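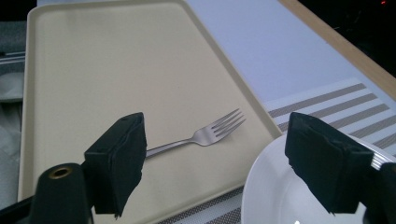

Who should decide when a gripper's finger pads are too worn to keep using? We think it should be a written rule that anyone on the shift can apply, with the number on the sheet and no phone call to the person who designed the tool.

4.2 Pad wear and the stop rule

Figure 6. Hand-held gripper open on either side of a fork on a cream tray. The lower edges of both finger pads are frayed.

I'll admit I didn't care much about pads when we started drafting the Pengate rules. I cared about speed limits and who was allowed to stand where, which is what most of the standards I'd read spend their pages on. Then we began comparing sessions between our two sites, Zedton and Wuteten, and kept finding that people had quite different ideas of what "worn" meant. At Zedton a ragged edge was fine as long as the face of the pad was whole. At Wuteten they'd bin the pad for the same thing (and grumble about the cost, fair enough).

Cutlery is where this gets awkward. A fork lying flat on a tray gives you very little to get hold of, so the lower edge of the pad does a lot of the work, and that's the part that frays on the fingers in Figure 6. A check that only looks at the middle of the pad face misses it completely.

So our draft rule has two parts. Pads are looked at before each session and again after every 200 grasps, with the fingers open and the tool held still. If fraying reaches more than 4 mm up from the lower edge on either finger, the session stops and both pads are changed together. We argued for ages over that last bit! Changing one pad is cheaper, but then you've got a fresh face closing against a tired one, and your notes for the day stop meaning very much.

Fraying short of the limit doesn't stop anything. It does get written down, along with which finger it's on, before the next grasp is made. I'd like to say everyone did this from the start, but in the first month the column was mostly blank, and we only got decent entries once we moved it to the top of the sheet — above the object list, where your eye lands first.

We tried the rule over 18 sessions using the Magyar checklist layout, which both sites already knew. In 6 of them the stop was called on pad wear. I wouldn't read too much into that figure, as the sites began with pads of different ages and we hadn't thought to record how old they were. The current draft asks for the fitting month on the first line of the sheet, and section 4.3 covers what to do with old sheets that don't have it.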